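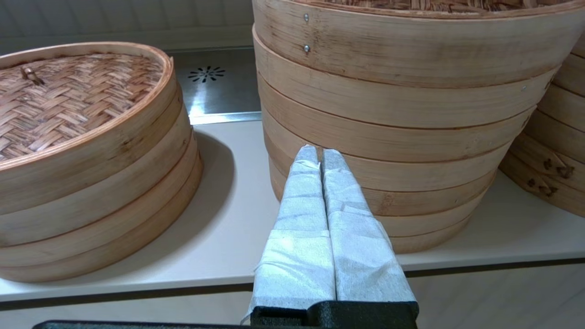
Mohsin Tanoli wrote:
Went to the Akamix open day too and came home less sold than you all seem to be. Steamer baskets are round and light, and every kitchen I worked in had people who could shift a stack without looking.

latska_dan wrote:
Sure, but I liked that they used real bamboo baskets and not plastic test blocks. I stayed for the 7 o'clock session and asked how they pick a grip height. The guy said low on the stack, then go slow. Seemed sensible to me.

Irfan Soomro wrote:
Low is fine for one tier. I'd worry about a tall stack with a lid on it. Did anyone ask about weight with food inside?

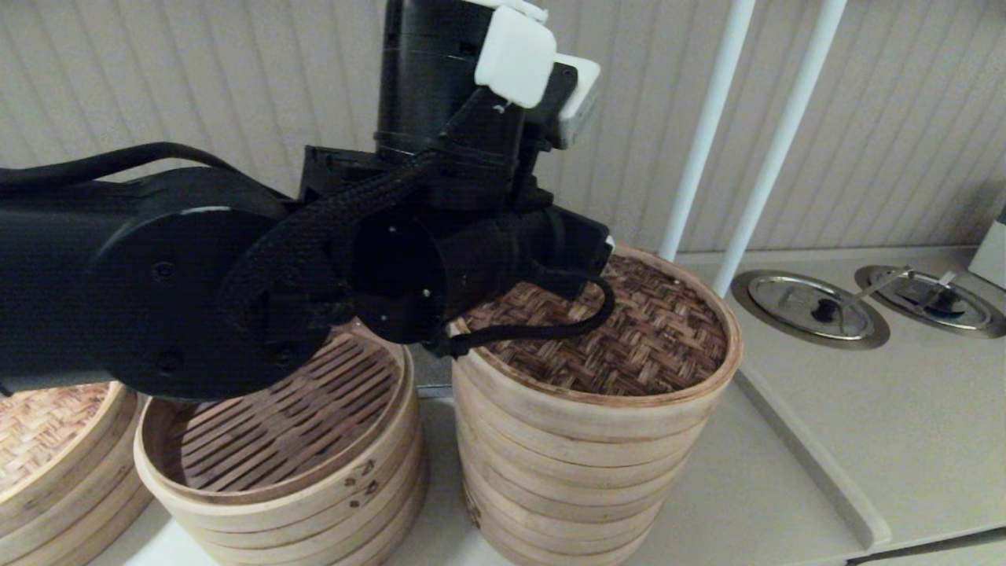 The arm over the steamer stacks, Jernville open day.

Mohsin Tanoli wrote:
I asked. They said they have only worked with empty baskets so far. A place doing 200 baskets a night won't care about empty ones.

latska_dan wrote:
It was a demo, not a sales pitch. Jafri had a table there as well and they weren't running anything at all.

Irfan Soomro wrote:
Fair point on Jafri. I still think the cable needs tidying before it goes near a working line -- there's a loop right by the lid.

latska_dan wrote:
Agreed on the cable. They're doing another one in November, doors at 8. I'll ask about full baskets.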